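Last revised Jul 20, 2026

# Cleaning and Restoring a Painted White Tabletop

This procedure covers light-colored tabletops with a factory or brushed paint finish that have picked up scuffs, fine scratches, and a dull film from daily use. It does not cover oiled wood, stone, or bare metal. The products named are the ones used in the Kemeys workshop. Equivalents will work if the label lists the same base.

## Before you start

Find out what the finish is. Put a drop of rubbing alcohol on a cotton swab and press it against the underside of the table for 20 seconds. If the swab picks up color or the spot turns tacky, the finish is latex or shellac, and alcohol must be kept off it for the rest of the job. If nothing happens, the finish is a cured enamel, a two-part coating, or a laminate. Laminate can be cleaned with the steps below but can't be sanded or recoated by this method.

You will need:

- Two buckets
- Dish soap without added lotion
- Microfiber cloths, at least five
- A white melamine sponge
- Wet-dry sandpaper, 800 and 1500 grit
- Ledik touch-up enamel, satin white
- Plirholm clear topcoat, water-based
- A foam brush and a fine artist's brush

Colored sponges can leave dye in a scratch. Use white ones only.

## Step 1: Wash

Mix one teaspoon of dish soap into a bucket of warm water. Fill the second bucket with plain water. Wipe in straight, overlapping passes from one end to the other, rinse the cloth in the plain water, and wring it before it goes back in the soap. Standing water along the edges will find its way under the paint, so keep the cloth damp and dry each section as you finish it.

Wash a second time if the drying cloth still comes up gray.

## Step 2: Inspect under low light

Turn off the ceiling light and place a lamp at table height, shining across the surface. Overhead light hides most shallow damage. Mark each defect with a small piece of low-tack tape beside it, never on top of it.

Color judgment is harder. White paint takes on the tone of the light and of whatever is near it, and the same top can read gray in one spot and warmer in another. Compare the touch-up paint to the table with a few items of strong color set on the surface, then again with the surface clear. If the dried sample disappears both times, the match is good enough.
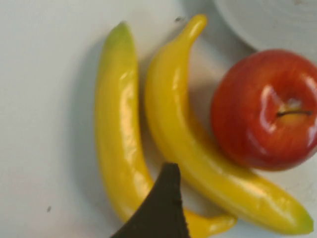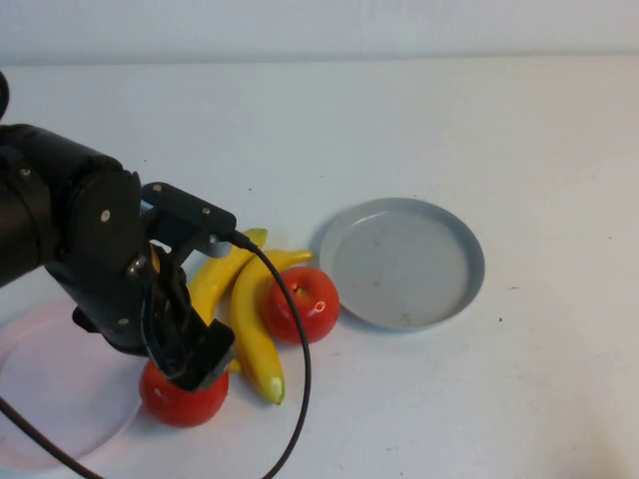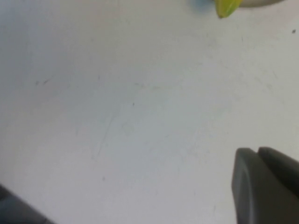
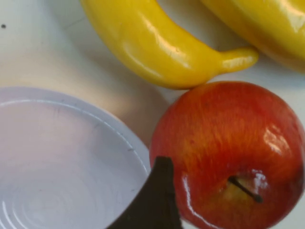 Make the sample on a card, let it dry completely, and lay the card flat on the table. Wet enamel looks lighter than dry enamel. Holding the card at an angle changes how much light it reflects and will give a false reading.

## Step 3: Remove scuffs

Most dark marks are material left on the paint by something softer, such as rubber feet or shoe soles. Dampen the melamine sponge and rub with light pressure for a few strokes. Wipe and check. Melamine is a mild abrasive, and continued rubbing on a satin finish will leave a shiny patch that is more noticeable than the scuff was.

Marks that remain after two attempts can be treated with alcohol on a swab, provided the finish passed the test above.

## Step 4: Fill scratches

Run a fingernail across each taped scratch. If the nail doesn't catch, leave the scratch alone; the topcoat will hide it. If it does catch:

1. Sand the raised edges of the scratch with wet 800 grit, using a block no wider than your thumb.
2. Wipe clean and let dry.
3. Lay a thin line of Ledik enamel in the groove with the artist's brush. Underfill it.
4. Wait 5 hours and repeat until the fill stands slightly above the surface.
5. Wait 16 hours, then level with wet 1500 grit.

Thick fills skin over and shrink later — two or three thin ones take longer but stay flat.

## Step 5: Topcoat

Scuff the whole top with 1500 grit until the sheen is even. Vacuum, then wipe with a cloth dampened in plain water. Apply Plirholm with the foam brush in one direction, keeping a wet edge and working across the full width before moving down. Don't go back over a section that has started to set.

A second coat can go on the same day. A third adds little on a table that sees ordinary use.

## Cure time and care

The top can be used lightly the next morning. Keep hot dishes, rubber feet, and plastic placemats off it for 14 days. Bukia felt pads are fine from the start if the adhesive side doesn't touch the new coating.

After that, wash with soap and water as in Step 1. Avoid spray polish containing silicone, which will keep future touch-ups from bonding.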